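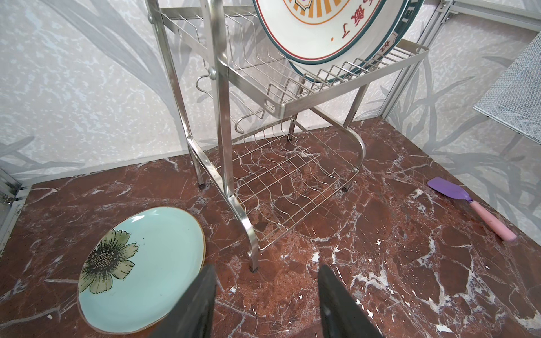
Husetholmの麻ふきん、10か月使ったのでそろそろ書きます

2025年11月4日

ふきんの話です。ふきんだけの話を長々とします。興味のない方はここで戻ってもらって大丈夫です。でも毎日台所に立っていて、食器を拭くたびに「この布、水を押し広げてるだけでは?」とイライラしたことのある人には、けっこう切実な話だと思うんですよね。

買ったのはHusetholmの麻のキッチンクロス、6枚セット。サイズは600ミリ×400ミリです。お店のページでは「ティータオル」という名前でしたが、うちでは全員「ふきん」としか呼ばないので、この記事でもふきんで通します。色は生成りに紺の細い線が入ったものと、生成りに辛子色の線のもの。半分ずつ入っています。

これを買うまでは、ずっとMorevisの綿のふきんを使っていました。引っ越したときに母が持たせてくれたのが最初で、へたっては同じものを買い足して、というのを繰り返してきたので、Morevisには恩があります。柔らかいし、安いし、近所で買えるし。悪口を言うつもりはまったくなくて、今も台拭きとしては現役です。ただ、グラスを拭くと毛羽がつく。ワイングラスなんて洗うたびに白いほわほわがついて、それをまた指でつまんで取って、そうすると今度は指紋がつく(そしてまた拭く!)。この無限ループに疲れて、麻に手を出したわけです。

最初の一週間の感想

硬い!

もう、それに尽きます。届いた日に袋から出して、広げて、思わず「板?」と言いました。折り目のところで立つんですよ、布が。テーブルの上に山型に置いたらテントみたいにそのまま立っていて、息子がその下に消しゴムを入れて遊んでいました。

水通しをしてくださいと説明の紙に書いてあったので、ぬるま湯に一晩つけて、すすいで、干しました。これで柔らかくなるのかと思いきや、乾いたらまた板。二回目の洗濯でも板。糊が落ちていないのかと思って、もう一度つけ置きしたりもしました。三回目あたりから、ようやく端のほうがくたっとしてきて、お茶碗の内側に沿うようになってきました。

つまり、最初の一週間は吸いません。ここ、すごく大事です。レビューを見ていると「水をはじく」「期待外れ」という星ひとつの感想がちらほらあるんですが、書いた日付と購入日が近いんですよ。わかる、わかるよ、その気持ち。私も一日目に書いていたら星ひとつでした。お皿の上で水玉がころころ転がるんですもん。

二週間目くらいから様子が変わってきます。ある晩、夕食の鍋のふたを拭いていて、あれ、と思いました。一往復で終わった。ふたの裏のあの、つまみのねじのまわりのくぼみ、綿だと端っこをねじって突っ込まないといけないところ。あそこがすっと済んだんです。誰かに言いたくて、居間にいた夫に「ふたが一回で拭けた」と報告したら「よかったね」と言われました。温度差。

吸い方が綿と違う

綿のふきんは、最初の何枚かのお皿はよく吸って、そのあと急に全部いやになる感じがあります(伝わりますか)。布全体がじっとりして、拭いたお皿の表面にうっすら水の膜が残る、あの状態。四人分の夕食を片づけると、うちではたいてい途中でふきんを替えていました。

麻は、そこまでの崖がない。なだらかに湿っていきます。それに、湿った麻でも意外とちゃんと拭けるんですね。絞れるんです。綿のときは湿ったふきんを絞るという発想がなかったんですが、麻は途中でぎゅっと絞って、ぱんとはたいて、続きが拭ける。祖母がこれをやっていたなあと急に思い出しました。祖母のふきんは麻ではなく晒でしたけど、はたくときの音が似ています。ぱん、というやつ。

毛羽については、最初の数回だけ少し出ました。それ以降は出ていません。グラスがきれいです。電気に透かして眺めたりしています。用もないのに。

洗い物の流れとふきんの置き場所

ふきんの話だけすると言いましたが、ふきんの良し悪しって、結局その前の段階とセットなんですよね。洗って、かごに立てて、そのあと拭くのか、放っておくのか。うちは長年「放っておく派」でした。夜に洗って、かごに立てて寝る。朝になれば乾いているという理屈です。

ところが朝、乾いていないんですよ、これが。とくに冬。お茶碗の高台の溝、タッパーのふたのパッキン、水筒の口。伏せたコップの内側のくもり。で、朝の忙しい時間に濡れたお弁当箱を拭くはめになる。それで、しぶしぶ拭く派に転向しました。

転向してわかったのは、かごに立てて最低限の水を落としてから拭くのがいちばん楽だということです。洗ってすぐの、水がだらだら垂れているお皿を拭くのは、どんなに良いふきんでもつらい。私の場合は、洗い物を全部終えて、流しをこすって、ごみをまとめて、そのあたりでようやくお皿に戻ってきます。それくらい間をあけると、大きいお皿なら表と裏をさっとなでて終わり。

立てる向きも少し試しました。大皿は奥、小皿は手前。お椀は伏せるより、斜めにひっかけるほうが糸底の水が切れます。箸は上向き派と下向き派で家庭内紛争がありますが、私は上向きです。下に水がたまるから。夫は下向き派で、理由は「口に入るところが下に隠れていてほしい」だそうです。わからなくもないけど、それだと口に入るところが水たまりに浸かるのでは……。この話は毎回決着がつきません。

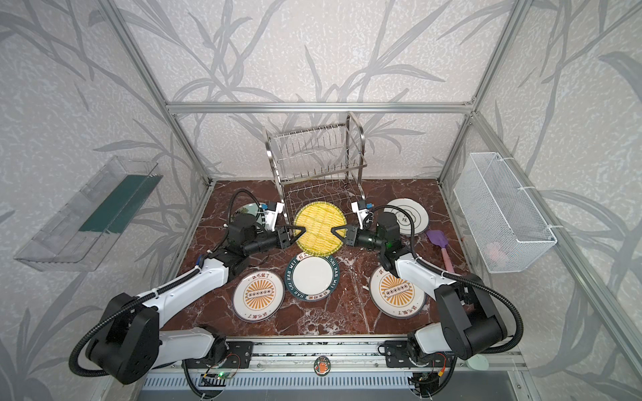 竹や籐のかご類は、うちでは別枠です。漆のお椀と木べらも。どれも水気を残すのが怖いので、洗ったら最優先で拭いて、そのあと風の通るところに置きます。前に木の丸いお盆を、ほかの食器と一緒に立てかけたまま一晩放置して、下の端だけ黒ずませたことがあります。いまだに使っていますが、見るたびに「あーあ」となるんですよね。麻ふきんにしてからは、編み目のあるものを拭くときに糸が引っかからないのが地味に助かっています。綿のほう、とくにループのあるタオル地のものだと、ささくれにひっかかって、ぴっと糸が出るんです。そこから先は見る見るうちに情けない姿になるので、かご類専用に一枚、辛子色の線のほうを割り当てました。

専用といえば、色分けもしています。紺の線がふだんの食器とグラス、辛子色の線が木やかごや鍋。最初は区別なんてしていなかったんですが、鍋底のすすがグラス用についてから、さすがに分けました。家族には一度説明しただけなので、守っているのは私だけです。

干す場所の問題

麻は乾くのが早いとよく言われます。早いです。夜に洗って台所に干しておけば、朝にはからっとしています。梅雨のあいだも、あの生乾きのにおいが一度もしませんでした。これが10か月使っていちばん感動した点かもしれない。綿のときは、六月から七月にかけて毎年においとの戦いで、煮洗いしたり、酸素系の漂白剤につけたり、大騒ぎしていたので。

ただ、サイズが大きいんですよ。600×400って、数字で見ると普通なんですが、日本の台所のふきんかけにはちょっと大きい。うちの流しの前についているバーは短くて、二つ折りにしないとかかりません。二つ折りにすると、重なったところが乾かない。せっかくの麻の良さが半減します。

それで、最初はオーブンの取っ手にかけていました。これは見た目もよくて気に入っていたんですが、オーブンを使うときに毎回どかさないといけないし、どかした先で迷子になる。次に、冷蔵庫の側面に磁石のバーをつけました。Bedonというメーカーの、伸び縮みするやつです。伸ばせば麻ふきんが広げたままかかるので、いまはこれに落ち着いています。磁石の力は、まあ、そこそこ。濡れたふきんを一枚かけるぶんには問題なく、勢いよくひっぱると落ちます。落ちるとすごい音がします。夜中にやると家族が起きてくるので、注意。

ちなみにふきんの角に、共布のループがついています。引っかけて干せるように、ということなんでしょうけど、ループで吊るすと布がしぼんだ傘みたいになって真ん中が乾きにくい。私は使っていません。とはいえ、ちょっと手を拭いて戻す、くらいの用ならループは便利です。娘はもっぱらループ派。

洗濯のしかた(自己流です)

説明の紙には、40度以下、漂白剤は避ける、柔軟剤も避ける、乾燥機は低温で、とありました。私はこうしています。

ふだんは、ほかの洗濯物と一緒に普通に洗濯機へ。ネットには入れません。入れたほうがいいのかもしれないけれど、面倒なので。

週末に一度、ふきんだけまとめて、お湯と粉の石けんでもみ洗い。鍋用はここでけっこう色が出ます。洗面器のお湯が茶色くなると、ちょっとした達成感があります。

柔軟剤は本当に入れないほうがいいです。一度、夫が洗濯当番の日にたっぷり入れてくれて、そのあと三日ほど、まったく水を吸わないふきんになりました。振り出しに戻った感じ。お湯で二回すすいだら復活したので、取り返しはつきます。

アイロンはかけません。かけるとぴかっとして、それはそれは美しいのですが、かけたふきんで皿を拭くのがもったいなくなって、引き出しにしまい込むという本末転倒が起きました。いまは干すときに両手で端を持って、縦、横、斜めにぐいぐい引っぱるだけ。しわは残りますが、麻のしわはなんというか、だらしなく見えないのでずるいです。

縮みについて。最初の水通しで、見てわかるくらい縮みました。縦のほうがよく縮みます。なので「600×400」はあくまで届いたときの寸法だと思ってください。ランチョンマット代わりに使おうと考えている人は、ここを計算に入れておいたほうがいいです。私は計算に入れていなくて、母にあげた一枚がお膳からちょっと足りない仕上がりになりました。母は「このくらいがいい」と言っていました。気を遣われた気がします。

問い合わせをしてみた話

使い始めて半年ほどのころ、紺の線の一枚の耳(端の縫ってあるところ)が、少しほつれてきました。ほかの五枚はなんともないので、その一枚だけの当たり外れだと思います。捨てるほどではないけれど、自分で縫っていいものか、それとも縫い方にコツがあるのか気になって、買ったお店のMenziesに問い合わせました。海外のお店です。翻訳ソフトと辞書を行ったり来たりしながら、三日かけて短いメールを書きました。

返事をくれたのはDougal Galbraithさんという方で、これがとても丁寧だったんです。ほつれたところの糸を切らずに、内側に押し込んでから、同じくらいの太さの麻糸で細かくかがってください、と。木綿糸で縫うと縮み方が違って、そこだけ引きつれるそうです。なるほど! 新しいのを一枚送りましょうかとも言ってくれたんですが、半年も使ったものだし、送料のほうが高そうだし、辞退しました。そのかわり、手持ちの刺しゅう用の麻糸でかがって、写真を送ったら「上手です」と返ってきました。お世辞だとしてもうれしい。字が(メールだけど)あたたかい。

縫ったところは、いまのところ無事です。よく見ると糸の色が微妙に違っていて、そこだけ白っぽいんですが、目印になってかえって愛着がわいています。

ほかに気づいたこと、ばらばらと

パン生地にかけるのに良いです。湿らせてぎゅっと絞ってかけると、生地にくっつきにくい。くっついても、毛羽が生地に残らない。

レタスの水切りにも使えます。ちぎったレタスを真ん中に置いて、四隅を持って、ベランダでぐるぐる回す。子どもにやらせると喜びます。喜びすぎて一度レタスがお隣の植木鉢に飛んだので、手加減を教えておく必要があります。

蒸し器のふたを包むのにも使ってみましたが、大きさがちょうどいい反面、結び目が固くて作りにくかったです。これは晒のほうが向いていると思う。

だしをこすのは、やめておいたほうが。目がつまっているので、なかなか落ちてこない。鍋の前で布の端を持ったまま、ずいぶん長いこと立ち尽くしました。しかも昆布のぬめりが抜けなくて、洗うのにひと苦労。こし布はこし布で持っておくのが平和です。

お弁当包みには、硬さがとれてからなら使えます。ただ、うちの子の小学校はランチクロスの大きさが決まっているので、うちでは私の分だけ。

珈琲のしみは、すぐに水で流せばわりと落ちます。カレーは落ちません。カレーは何をしても落ちません。日光に当てると薄くなるという話を信じて、ベランダの手すりに三日干したら、たしかに薄くなりました。でもまだうっすら、あのあたりにいるのがわかります。

あと、これは完全に好みの話ですが、においが好きです。新品の麻って、ちょっと干し草みたいなにおいがするんですよね。洗ううちになくなってしまうので、届いた日に存分に嗅いでおいてください。私は袋に顔を突っ込んでいるところを娘に見られました。

綿ふきんとくらべてどうか

改めてMorevisの綿とくらべてみます。

届いてすぐの使いやすさは、圧倒的に綿です。洗わずに使っても吸うくらい。麻はとにかく助走がいる。

乾きの早さは麻。これはくらべものになりません。

グラスの仕上がりも麻。ただし、手触りの優しさは、10か月たった今でも綿に軍配が上がります。赤ちゃんの食器や口まわりにも使いたいという人は、綿のほうがいいかも。うちの麻もだいぶくたくたになりましたが、頬に当てるとまだ少し、しゃりっとします。

値段は、麻が高い。一枚あたりで見ると、何倍だろう……計算すると夫に見せられない数字になりそうなので、していません。ただ、綿のほうは一年もすると台拭きに降格して、さらに雑巾へ、という流れが早かったんです。麻はまだ一枚も降格していません。これがあと何年続くかで、高いか安いかの答えが変わってきます。

重さ。濡れた麻は、思ったより重いです。手首が弱い人には大きいサイズは持て余すかもしれません。Husetholmには小さめの正方形もあるようで、次に買うならそっちも試してみたい気がしています。
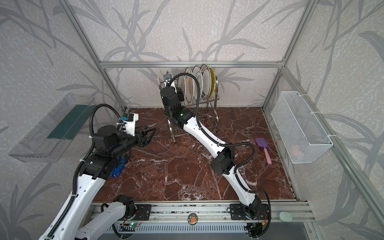 気になるところ、不満

褒めてばかりだと宣伝みたいになるので、不満も書いておきます。

まず、洗濯表示のタグ。これがやたらと長くて、しかも端ではなく辺の途中に縫いつけてあります。拭いているあいだじゅう、ぺろぺろと手に当たる。切りました。切ったら切ったで、根元が一センチほど残ってちくちくする。糸切りばさみで縫い目から全部ほどけばよかったんですが、ほどいたら今度は布まで開きそうで、怖くてそのままにしています。

次に、線の色。紺はいいんです。洗っても洗っても紺です。辛子色のほうが、少し抜けてきました。お店のページの写真ではもっとこっくりした色で、そこに惹かれて買ったので、ちょっと残念。いまの色は辛子というより、白みその感じです。

それから、パッケージ。帯が紙でできていて、一枚ずつくるりと巻いてあって素敵なんですが、全体を束ねているひもの結び目が固すぎました。ほどけなくて、結局はさみ。贈り物にするときに一枚だけ抜いて確かめたい、みたいなことができません。

最後に、6枚という数。うちには多かったです。毎日洗濯機を回すので、常に何枚かは引き出しで待機していて、使う順番がかたよる。手前のばかり使ってしまって、奥の一枚がまだ硬いままなんですよ。同じ日に買ったのに、くたくたのとぱりぱりのが混ざっている。最近は、洗ったものを奥に入れて手前から取るようにしています(というか、しようとしています。忘れます)。三枚セットがあれば十分だったなと思います。二枚を母と妹に渡して、いまは手元に四枚。これでちょうどいい感じ。

どんな人に合いそうか

拭く派の人。グラスが多い家。梅雨のにおいに悩んでいる人。あとは、道具が育つのを待てる人ですね。鉄のフライパンとか、革の財布とか、そういうのを育てて喜んでいるタイプの人はたぶん好きです。うちの夫がまさにそれで、フライパンには毎晩油を塗っているくせに、ふきんには興味がない。何が違うんだろう。

反対に、来客が今週末にあるので間に合わせたい、という人は綿を買いましょう。麻は間に合いません。つけ置きして、洗って、干して、また洗って、という助走を今週末までに終わらせるのは無理です。私は最初それをやろうとして、義母の前で水をはじくふきんを握りしめるという経験をしました。義母は黙って自分のハンカチを出してくれました。

贈り物としてはどうか。これもよく聞かれるんですが、相手によります。妹にはとても喜ばれました。もともと麻の服が好きな人なので、「硬いよ」と言ったら「知ってる」と返ってきました。母のほうは、しばらく飾っていました。使ってと言っても「もったいない」。最近になってようやくお膳の下敷きとして使い始めたようです。贈るなら、一度洗ってから渡すのも手かもしれません。新品感はなくなりますけども。

追記のようなもの

書き終えてから思い出したことを足しておきます。

400という数字のほうの辺(短いほうですね)は、二つに折ると、うちの引き出しの奥行きにぴったりでした。三つ折りにしてから立てて入れると、どこに何色があるか上から見えて便利です。前は平らに重ねていたので、下のほうのふきんは存在ごと忘れていました。立てるようになったのはつい最近で、それもあって例の硬い一枚が救出されました。いま育成中です。

それと、Bedonの磁石バー。塗装面に直接つけたら、外したときに丸い跡がうっすら残りました。間に薄いシートをはさむといいらしいです。うちはもう手遅れなので、跡の上に同じようにつけて隠しています。

12月に入ったら、大掃除のついでに全部まとめて煮洗いしてみようかと考えています。説明の紙には40度以下とあるので、自己責任で、まずはカレーのしみの一枚から。うまくいったらまた書きますし、悲惨なことになったらやっぱり書きます。あの一枚がハンカチくらいのサイズになって帰ってくる可能性もありますが、そのときは義母に見せに行きます。

コメント欄で、Husetholmのエプロンのほうはどうですかと聞いてくださった方がいたのですが、持っていません。気になってはいます。でもあの硬さの布を首から下げるのか……と思うと、まだ踏み切れずにいるところです。使っている方がいたら、何回くらい洗ったら座れるようになったか教えてください。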